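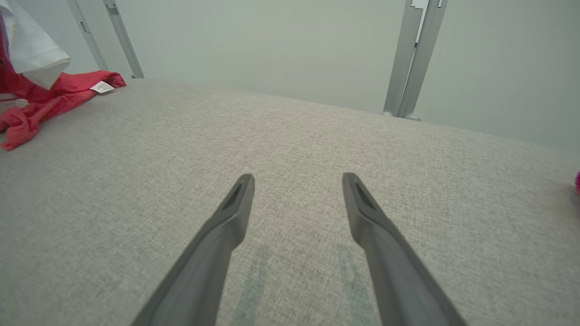
The handling guidelines are out, and we're using them

Big news from the Lesberg lab this month: after two rounds of comments (thank you, everyone who wrote in!) version 2 of our Good Practice Notes for Robots Around Household Textiles is ready, and all three sites have agreed to work to it. Novville switched over first, Gradorik followed, and we came in on a Friday with a stack of printouts and far too much coffee.

For those who haven't opened it yet, the notes cover what happens before, during and after a session where an arm works with clothes, towels, cushions and other soft things. The old version ran to 38 pages. This one is 18, and I think it's so much better for it. You can read it over lunch and still have time for dessert.

The part I'm happiest about is the section on starting position. Every session now begins with the gripper open and clear of the fabric, held still until the operator has called "ready" and the second person has answered. It sounds like a small thing, but we used to have three different habits at three sites, and comparing results was a headache. Now a start is a start, wherever you are.

There's also a proper rule for soft surfaces. A cushion gives when you press on it, a tabletop doesn't, and the old force limit was written with tabletops in mind. Zsófia Pap went back through 508 logged sessions to work out where the limit should sit for padded surfaces, and her table is in Appendix B. Please use her numbers and not the ones taped to the side of your cabinet! (You know who you are. I was one of you until last week.)

A few other changes to look for:

Care labels stay on. We had been cutting them off some items to make folding easier, and reviewers rightly asked why, when real laundry has labels.

Small loose items get picked off the work surface before power-up, unless they are listed in the session plan. If it's listed, it stays put.

Stop buttons are tested at the start of every shift and the test is written down, with initials. A tick mark no longer counts.

Anyone may call a stop, visitors included, and the operator doesn't ask for a reason until the arm is still.

Fingertips are wiped and checked for snags between batches. Knitwear people, this one is for you.

The shared log, which we've all been calling Antal for so long that it's now the official name, has been updated to match. It has a field for surface type and another for who called the start. There are 2,327 older entries that don't have either. Please don't try to fill those in from memory; they'll stay marked "not recorded," and that's fine.

Refresher sessions run through April, mornings at 10, in the lab. They take under an hour, and you'll get time on the arm with a pile of laundry, so it's good fun as well as useful. Put your name on the sheet by the door, or reply to this newsletter if you're joining from Novville or Gradorik and need a desk for the day.

Comments on version 2 are open already. The chapter on wet fabric is still thin, and we'd love help with it.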